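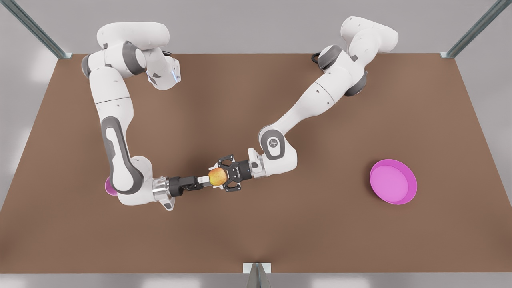
13/12/2018. Started on the Dilten chapel Bible, the big reading copy that Zubaida Kakakhel brought in on behalf of the reading rota. Job is a full recase in goatskin, new endpapers, new ribbons, keep the text block if the sewing will stand it. They want brown, not black, and Zubaida's order sheet just says "brown", so I have been trying to pin that down before cutting anything. What she picked out when we talked it over was a warm chocolate with a faint mottle in it, where the Tadus skin we have on the shelf is redder and a good deal more even. Asif thinks the Tadus will darken with dressing. I am going to test an offcut first. If it stays red I'll ask her again before ordering another skin.

Condition on arrival

Old cover is bonded leather, cracked right through along both joints. Front joint held by the endpaper only. Spine lining brown paper, gone brittle, came off in flakes with a dry spatula. No mull that I could find, or if there was any it went when somebody last glued it. There are at least two kinds of old glue on the spine, one hard and amber, one rubbery and white. The white stuff is a later repair and goes well into the gutter of the first two sections, Genesis 1 to partway through the flood.

Sewing better than expected. Sewn on tapes, thread sound in all the sections I opened. The first section is loose at the tail and the last section (end of Revelation, maps, table of weights and measures) has come away completely. Both can be sewn back in without pulling the rest. I would like to avoid a full resew, as the paper is thin and the folds will not like being guarded all the way through.

Torn leaves: several in the Psalms, one in Isaiah with a corner missing, no text lost. Psalms have had the heaviest use by a long way. The fore edge is grey there and clean almost everywhere else, apart from a dark patch at Luke 2, which I suppose is Christmas every year for as long as they have had it. Page 451 has a tear running from the gutter right across a column and it has been mended with sticky tape on both sides. The tape carrier lifted easily, the adhesive has not.

Pencil notes: a lot of small marks by the readers, breath marks, words underlined, how to say some of the names. Zubaida was firm that these stay. Everyone working on this please note. No rubber, no dry cleaning sponge inside the text area. I've put a slip in the front saying so. Clean the outer margins only, and look before you start.

Glue removal

Poultice with wheat starch paste on the amber glue, left under film, scraped with the bone tool. Took three goes at the head and two everywhere else. Came away cleanly down to the folds. Paste made thick this time. The batch from last week was too thin and wept into the folds on the hymn book, and I did not want that on India paper.

The white glue does not respond to paste at all. Tried warming it and rolling it off with a crepe block, slow but it works. Got the first section clear and half of the second. Stopped there as my hands were getting rough with it. Junaid to carry on if he has time tomorrow, otherwise leave it for me.

Tape residue on 451: left alone for now. Tried the crepe on one corner and the print began to lift. I would sooner leave a slightly tacky leaf with a tissue laid over it than lose a line of a psalm. Will talk to Zdislava, who did the same sort of thing on the lectionary.

Endpapers

The old ones are a plain cream stock, the front one carrying the presentation inscription. We are keeping the inscription leaf. Plan is to lift it and hinge it in after the new flyleaf so it is not doing any work. The ink is fountain pen and I spotted it with a damp swab in the tail of one letter. It moved at once. So no wet treatment on that leaf and hinge it with the least moisture possible, remoistenable tissue if we have any left. If we have not, make some.

New endpapers made up from the Plonuven ivory, cloth jointed. Grain checked and checked again after the last job. Tipped-on ends would be quicker but this book gets opened flat on a lectern and left open, so sewn ends with a cloth joint. The cloth is the dark brown fine weave from the second drawer. There is enough for this book and possibly one more.

Ribbons

They asked for three. The old ones were two, both red, both frayed to nothing below the tail. I said three would be fine and suggested different colours so the reader can find the Old Testament, psalm and New Testament readings without hunting. Zubaida liked that and will ask the others about colours. Leave the ribbons until she rings. They need to go on before the spine linings, so nothing on the spine past the first layer until then.

Width: the narrow one we use for personal Bibles looks mean on something this size. The next one up is right. Cut them long, a corner to corner diagonal plus a hand's width, and seal the ends afterwards. The last pulpit job came back with a ribbon that stopped short of the tail and I had to hang my head over it.

Boards and cover

Undecided between a stiff board and a semi-limp cover. The old one was stiff. A limp cover lies beautifully in the hand but on a sloping lectern the whole book creeps downhill, and with a weight like this one it would drag on the joints. I lean to stiff boards, not too thick, with slightly rounded corners. Asif wants bevelled edges. It would look well but it's another half day and it isn't in the price.

Sanding test on board edges: 400 grit gives a good enough surface under leather. Went up to 500 on one edge to compare and could not feel any difference once covered. Use the 400.

Paring: the Tadus skin is thicker along the backbone than I like. Marked up on the back in pencil where to avoid. The spine piece can come from the lower half. Turn-ins to be pared right down, particularly at head and tail where the caps will be. My knife needs a proper sharpening first, and so does the one in the blue roll, whoever had that last.

Dressing test on the offcut: one strip left plain, one with a single coat, one with two. Left on the window side of the shelf with a label. Please do not move it. I will look at it again on Monday.

Lettering

"HOLY BIBLE" on the spine, and the chapel name at the tail, small. Zubaida first asked for the chapel name on the front board too, then thought better of it. Gold, blocked by hand. We have the type in the size for the title. For the tail line the set is short of one letter E, so it will have to be done in two goes or else I ask the Soomro bindery for a loan of theirs. They lent us the ornament set last year and were decent about it.

Spacing trial on scrap: nine letters with a word space between them, and the O looks as if it's falling away from the H unless it is pushed up tight. Closed that up by eye. Keep the strip, it's pinned over the finishing stove.

Gilt edges: worn, not worth redoing. A burnish on what is left and stop there. New gilding beside the old cover would have looked odd anyway and beside the new one it will look like a book that has been read, which suits them.

Notes from the others

Zdislava looked over the loose last section and agrees it can go back on the existing tapes. She suggests guarding the outer fold of that section and the first one, nothing else, with the thin tissue. I was going to use the medium. She is probably right, the medium builds up swell at the ends and we already have the cloth joints adding to it.

Kausar asked whether we should put in some blank leaves at the back for the readers to write on, since they clearly like to. It is a good thought. Could be a single section in the same ivory as the ends. It would need to be thin or it will throw the back board out. Put it to Zubaida when she rings about the ribbons.

Junaid has weighed up the box question. They carry the book between the chapel and the hall in a shopping bag at present. He thinks a simple drop-back box in buckram. I think they won't use it, they will use the bag. A padded cloth wrapper with a flap might be used. Will price both.

Time today: most of the day, the bulk of it on the glue. Quoted for less than that. It will come back a bit on the covering if the skin behaves.

To do next

Finish the white glue, section two onwards
Sew back first and last sections, thin tissue guards
Make remoistenable tissue for the inscription leaf
Check dressing strips against the brown we want
Ring Soomro about the E
Order more of the brown joint cloth
Sharpen both paring knives
Collection is pencilled in for February. They are using a borrowed Bible over Christmas, so no rush call from them, but I would like it off the bench before the school prize bindings come in.

Text block is wrapped and under a light weight on the bottom shelf of the press cupboard, spine outwards. Old cover is in the folder with the job sheet. Zubaida would like the old cover back with the book.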